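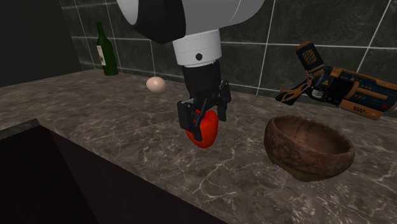 Counter clearing in simulation: gripper holding a red bell pepper, empty bowl to the right.

Frequently asked questions: chores and the Kevimeo arm program

Maintained by Rekha Chacko, manipulation group, Plinmont. Last revised in February.

Can a robot arm clear a kitchen counter yet?

Partly. A single arm with a parallel-jaw gripper can pick up common items from a counter and put them in a bowl or bin, if the items are rigid or nearly rigid, not stacked, and within reach. It does this more slowly than a person. It does not yet do it well enough to be left alone in a kitchen.

What does "clear a counter" mean in your tests?

Each run has a start layout and one written instruction, such as "put the pepper in the bowl." A run passes if the named item is at rest in the named place when the time limit expires and nothing else has left the counter. The time limit is 140 seconds. Dropping an item and picking it up again is allowed. Pushing a bottle over is a fail, even if the bottle stays on the counter.

Why simulation?

Cost and repeatability. We can run the same layout 200 times with small changes in object position and compare results directly. The current set, called Iyamu, has 3056 layouts. Simulation results are used to reject bad controllers before they get hardware time. They are not used to claim that a controller works in a home.

Are the object mixes realistic?

They are mixed on purpose. A layout may put food, glassware and a toy on the same stone counter. Real counters collect things that have no business being together, and a controller that has only seen produce tends to treat every other object as an obstacle or, worse, as produce.

Which items are hard?

Eggs. The shell tolerates a moderate, even squeeze and very little impact, and an egg on its side will roll if a finger touches it off center. Our simulator does not model cracking. It records contact force, and we set a threshold above which the egg counts as broken.

Bottles are a different problem. The grasp is easy, but the neck stands high enough to be hit by the wrist or forearm on the way to something else.

Irregular shapes, such as toys with grips and open trigger parts, give the planner many possible grasps, most of them bad.

And peppers?

A bell pepper is near the easy end. It is light and wide enough for two flat fingers. The skin is slick, so a grasp placed low on the lobes can slide off during the lift. Orientation at release is not scored.

Does a good simulation score carry over to hardware?

Sometimes. Ranking carries over better than the numbers do. If controller A beats controller B by a wide margin in simulation, it usually does so on the bench. Friction and lighting account for most of the gap. Glossy tile and polished stone produce reflections that the depth estimate handles badly, and rendered reflections are only an approximation of the real ones.

What about shop-floor work?

Further along, for the usual reasons. Parts are known in advance, fixtures hold them in place, and the lighting does not change at 6 p.m. Our Radon cell loads trays with the same type of gripper and needs an operator to clear faults. Bin picking with mixed parts is closer to the kitchen case and has similar failure modes: double picks, slips, and grasps the camera reported as good that were not.

Which household chores are not close?

Folding fitted sheets, scrubbing pans to a standard a person would accept, and anything that involves reaching into a full cabinet. Wiping a flat surface works. Deciding whether the surface is clean does not work reliably. Loading a dishwasher is possible in demonstrations with a fixed set of dishes - we do not test it at present.

Would two arms help?

For opening jars and handling cloth, yes. For counter clearing the gain is small, and collision checking becomes more expensive.

How many retries does the controller get?

3 per item, within the time limit. After the third failed grasp it must return the arm to the rest position and report the item as not moved.

Can I buy one?

No. Kevimeo is a test program. The arm is a standard research model and has no approval for home use.

Can I submit a layout?

Yes. Send an object list and approximate positions to the manipulation group. Include object dimensions if you have them. Liquids and powders are not supported.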